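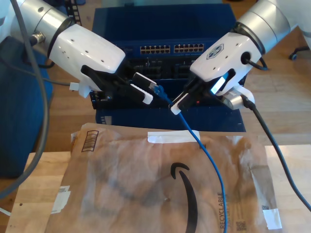 How to Write a Dictionary Entry for a Slang Term

Contributors to the Tirnesska Usage Guide should follow the steps on this page when preparing a new entry. Entries that do not follow this order will be returned for revision.

Step 1. Collect examples

Find at least 10 uses of the term in running text. Copy each sentence in full and record its source and date. Song titles and usernames do not count as running text.

Step 2. Decide the part of speech

Sort the examples by the work the word does in each sentence. A term such as "clutch" may serve as a noun, a verb, and an adjective. Each use receives its own numbered sense.
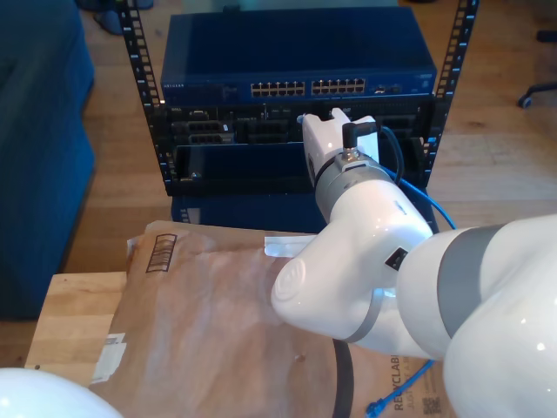
Robotic arm in front of an open-frame server rack.

Step 3. Write the definition

Use words that are simpler than the term being defined. The definition must be able to replace the term in a sentence. Do not use a second slang word to explain the first.

Step 4. Add origin and usage notes

State the origin only when a written source supports it. Otherwise, enter "origin uncertain." Mark terms that may offend with the proper label from the Cisneros list.

Step 5. Submit the entry

Send the entry to Nayeli Alvarado, Usage Editor. Questions about labels may be sent to Jacinto Figueroa. Entries received after the start of December will be held for the next edition.

Last revised 2020-10-17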